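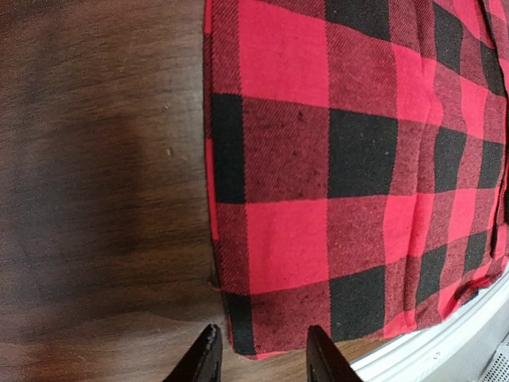 Relance Fabric Shaver
By Plunavine
$49
In stock. Ships from our Moodley warehouse.

Choose a colour: Oatmeal / Slate Grey / Regrettable Green
Quantity: 1
Add to cart
Add to wish list

Overview

Every sweater you love will eventually grow a small crop of fuzz under the arms. Expensive ones do it sooner, which seems unfair given what you paid. The Relance takes the fuzz off and leaves the sweater, and that is the whole of its ambition.

It's a rechargeable, hand-held shaver with a round steel head, a perforated guard and a clear bin that shows you exactly how much of your cardigan you have just removed. First-time users tend to find this alarming. The fuzz was already loose and had been riding around on you since last winter.

We sell one model. We used to sell a smaller one for travel, and customers told us they never once felt the urge to depill a garment in a hotel. The smaller one has been retired.

What it works on

Wool, wool blends, acrylic, brushed cotton, flannel, fleece, sweatshirt fabric, most upholstery, and the inside of the blanket your dog believes is his. Flannel shirts do well on the middle height setting. They pill at the cuffs and collar first, then along the side where a bag strap rubs, so start there and see if you need to go any further.

Bold checks and plaids hide pilling better than plain colours do, so have a look at them in daylight before you decide there's nothing to shave. Dark plain knits hide nothing at all, as anyone with a navy pullover already knows.

What it does not work on

Mohair, angora, bouclé, lace, crochet, or anything fluffy on purpose. Please don't use it on velvet. Please don't use it on corduroy, where you will end up with a bald stripe and a new hobby of standing with that side to the wall. We have also been asked about teddy bears, beards and a tennis ball. No, absolutely not, and we would like to hear how it went.

Using it

Lay the garment on a hard, flat surface. A table is ideal and your own knee is not, however convenient it may be.
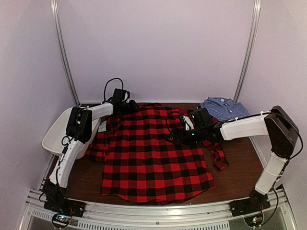
Smooth out the wrinkles with your palm before you switch on. A fold that gets pushed up into the guard is the usual cause of a nick, and a nick in a jersey knit has plans of its own. Do up the buttons or move them well aside, then check for drawstrings, loose threads and any price tag you meant to cut off in October.

Set the height guard to its highest position and work in small circles, letting the shaver rest on the cloth under its own weight. Pressing harder doesn't make it faster. If the pills are still there after two passes, drop the guard one notch. Sleeves are easier if you do the front, turn them over and do the back, instead of trying to steer around the seam.

Stay off seams, embroidery and ribbing that has already gone thin. Elbows deserve some suspicion. Hold a worn elbow up to a window and, if you can see the neighbour's fence through it, put the Relance down and get out the darning wool.

Empty the bin when it is two-thirds full. A packed bin chokes the airflow and the motor starts to sound hard done by. The bin twists off to the left. It also twists off to the left when you pick the shaver up by it, so don't.

Cleaning and care

Switch off and unplug. Twist off the guard, lift out the blade and brush everything with the little brush supplied, which lives in a slot in the base and will be lost within the month. An old toothbrush does the job as well. Nothing in the Relance should be rinsed, soaked or put in the dishwasher. A dry cloth is fine for the outside.

Blades go dull gradually, and you'll notice it as tugging. When it starts to tug, change the blade. Replacements are sold under the Jumus name and come in a packet of six, enough to outlast most people's interest in knitwear. Other blades may fit. They may also rattle, and we can't help you with the rattling.

Specifications

Model: Relance
Battery: 865 mAh, lithium, built in
Charging: USB cable (included), no wall plug
Height settings: 3
Blade: stainless steel, removable
Housing: ABS plastic
Replacement blades: Jumus, packet of 6

In the box

Relance shaver with blade fitted
Charging cable
Cleaning brush (see above for its life expectancy)
Instruction leaflet in English and French, folded by someone with a grudge

Warranty and returns

The warranty runs for 11 months from the day of delivery. Yes, we know. The lawyer wanted ten, we wanted twelve, and everyone went home early. It covers the motor, the battery and the switch. It doesn't cover blades, drops onto tile, or garments, including the one you were wearing when you tried it out.

Unused shavers can come back for a full refund in their original packaging. Used shavers can come back if something is wrong with them. Please empty the bin first. We've seen a great deal of other people's lint and our curiosity has been satisfied.

Common questions

Can I use it while it's charging?
No. It switches itself off when the cable goes in.

Is it loud?
It sounds like an electric razor in the next room. Cats leave. Babies vary.

Will the pills come back?
Some will, mostly in the first few wears, as the shorter fibres work their way out. After that it slows down. Washing knits inside out on a gentle cycle helps, and so does keeping them out of the load with the jeans.

Does shaving wear out the fabric?
A little, every time. Twice a season is plenty for most sweaters. If you're doing it weekly, the sweater may be trying to tell you something about its acrylic content.

Is Regrettable Green really that bad?
It's our best seller, and we no longer claim to understand anything.

You may also need

Jumus replacement blades, packet of 6
Plunavine sweater comb, for cashmere and the nervous
Plunavine lint brush, double-sided

Page last updated 2020-11-18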